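Why Does Cloth Fold?

Pick up a dish towel by one corner and let it hang. It droops into long, soft shapes. Now pick up a wooden spoon by one end. It stays the same shape it was before. Both are solid things, so why does one droop and the other stay straight?

The answer is in how cloth is made. A wooden spoon is one solid piece. A woven cloth is made from many thin threads. Some threads run up and down, and others run side to side, going over and under the first ones. Each thread is thin enough to bend easily. The threads can also slide a tiny bit against each other. When you push on the cloth, all those threads bend and shift together.

Words to know

Fold: a place where cloth bends over so that one part lies on top of another.
Crease: a line left in the cloth where it was bent or pressed.
Wrinkle: a small, uneven bump or line that forms when cloth is squeezed or bunched up.
Layer: one thickness of cloth. A towel folded in half has 2 layers.

How layers add up

Each time you fold a whole cloth in half, you double the layers. One fold gives you 2 layers. The next gives you four, then eight. The stack gets smaller across and also thicker. After a few folds the cloth is hard to bend again, because you are bending every layer at once. The layers on the outside of the bend have farther to go than the layers on the inside. That is why a thick fold looks round and a thin fold can look sharp.

Loose folds and flat folds

If you smooth a cloth with your hand before each fold, the air gets pushed out and the edges line up. If you skip the smoothing, the cloth still folds, but it stays puffy and its edges go their own way.

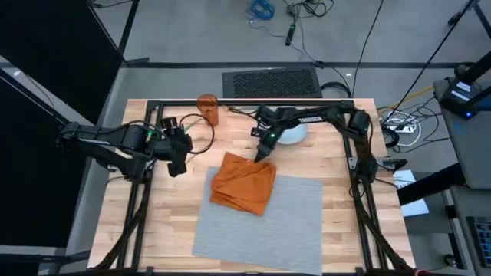
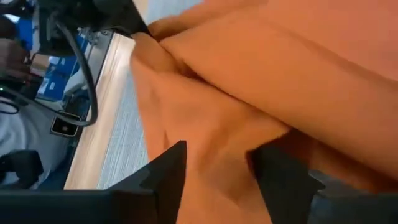 Orange cloth in loose folds on a mat.

Light is a good helper when you want to study folds. The top of a fold catches the light and looks pale. The space under it is in shadow and looks darker, even when the whole cloth is one color. Artists use this when they draw clothes or curtains.

Try it at home

You need a plain dish towel, a table and a lamp.

1. Drop the towel on the table without folding it. Look for the darkest spots.
2. Spread it out flat and smooth it with your hands.
3. Fold it in half, then in half again. Press down on the edges.
4. Open it up. Can you find the creases? They should make a plus sign.
5. Try again with a thick bath towel and see which one keeps its creases better.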